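Who Pays for the Long Warranty?

Car buyers are being sold peace of mind by the month, and the math is worse than the brochure lets on

By Rebecca Mancuso

Ott Paulauskas keeps the contract in a kitchen drawer with the takeout menus and the spare batteries. It is 24 pages long, and he had read two of them when he signed. He was at a dealership in Rindevberg, it was past seven in the evening, and he had already agreed on a price for the car. Then he was walked down a hallway to a smaller office, where a pleasant man with a tablet asked him what he planned to do when something broke.

"I said I guess I'd get it fixed," Paulauskas told me. "He looked at me like I'd said I was going to raise it as my own child."

He left with a Famero Total plan at $184 a month, folded into his loan payment so neatly that he didn't notice it as a separate charge until January, when he sat down to do a budget. By then he had been paying for most of a year. He had used it once, for a window switch. 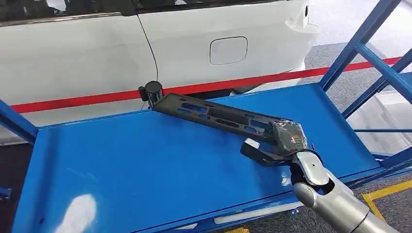 Page last changed: January, 4:40 p.m.

I have been hearing stories like his for a while, and I should say up front that I come to them with a bias. I think most extended coverage on new cars is a bad buy. I thought so before I started reporting this piece, and the people who sell it did not do much to change my mind, though one of them came closer than I expected.

The basic trick is timing. A new car comes with a factory warranty. The plan you buy in the little office often begins on the same day, which means that for the first few years you are paying for two promises and can really use only one. Famero's own contract says its coverage is "secondary to any manufacturer obligation." In everyday words, they go last. If the carmaker has to fix it, Famero doesn't.

I asked the company why customers should pay in full for years when it is standing at the back of the line. A spokesperson wrote that the plan offers "benefits from day one," and listed towing, trip interruption, and key replacement. Paulauskas already had towing through his auto insurance. He had not lost a key.

Anayeli Becerra sold these contracts for seven years, first for a competitor called Satetti and then as a finance manager at two dealerships. She left to teach high school bookkeeping and is cheerful about the whole subject, which I found a little alarming.

"You never say the total," she said. "The total is an ugly number. You say it's a couple of coffees. You say it's less than the phone bill. And you say it late, when they're hungry and the kids are lying on the floor."

She says the dealership's cut was often the best profit in the whole sale, better than the car itself. Managers tracked how many buyers said yes, and anyone who slipped heard about it. I asked whether she ever bought a plan for her own car. She laughed for long enough that I moved on to the next question.

Then there is the matter of what gets covered. Plans come in levels, usually with names that suggest more is more, and the cheapest ones list the parts they will pay for. The expensive ones list the parts they won't. That sounds like a big improvement, and it is one, until you read the list. Seals, trim, hinges, paint, glass, lights, anything called "wear," anything called "adjustment," and any part that failed due to a part that wasn't covered. I counted on my fingers and ran out.
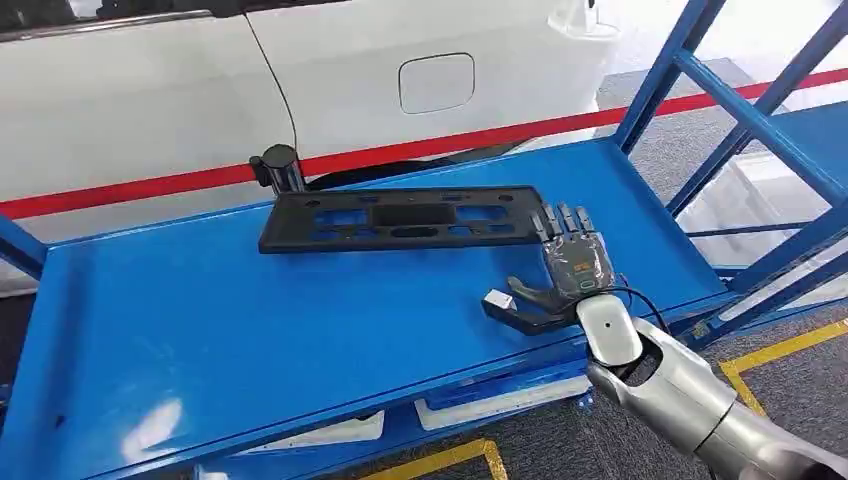 The defenders of these plans say I am missing the point. Abundio Tlapale runs an independent repair shop on the east side of Rindevberg and has no contract to sell. He is the one who nearly turned me. Modern cars, he says, have gotten so packed with screens and sensors that a single bad module can wipe out a family's savings, and he has watched people cry at his counter over it.

"You have money in the bank, so you think insurance is for suckers," he said. "A lot of my customers don't have money in the bank. For them, one surprise and they lose the car, and then they lose the job."

It's a fair hit. I took it home and thought about it. The trouble is that his argument is for some kind of protection, and what is being sold in the little office is this particular kind, at this particular price. When I asked Tlapale how claims went with Famero, he rolled his eyes and went to get a folder. Inside was a bill for $1,515 to replace a control unit. The company had paid less than half, on the grounds that diagnosis was not a repair and a used part would have done the job. The customer made up the difference, while still paying every month for the privilege.

There are better versions. A credit union called Were sells a plan that starts when the factory warranty ends, and it puts the full price on the first page in type you can read without glasses. Anayeli Solís, who manages its auto lending, told me it is not very popular. Buyers have usually been sold something else by the time they get to her desk.

"We can't compete with the hallway," she said.

What can you do if you already signed? More than you might think. Many contracts can be canceled, often for a full refund in the first weeks and a partial one after that. The catch is that the refund may go to your lender and come off the loan balance, so your monthly payment stays exactly where it was. Ask for the cancellation in writing, get the odometer reading on the form, and keep a copy. Dealers have been known to misplace these.

Paulauskas sent his form in twice. The first one was never received, according to the dealership. The second was received but lacked an initial on the last page – a page that had not been included in the packet they gave him. When I last talked to him he was waiting on the third.

The pleasant man with the tablet, he added, has been promoted.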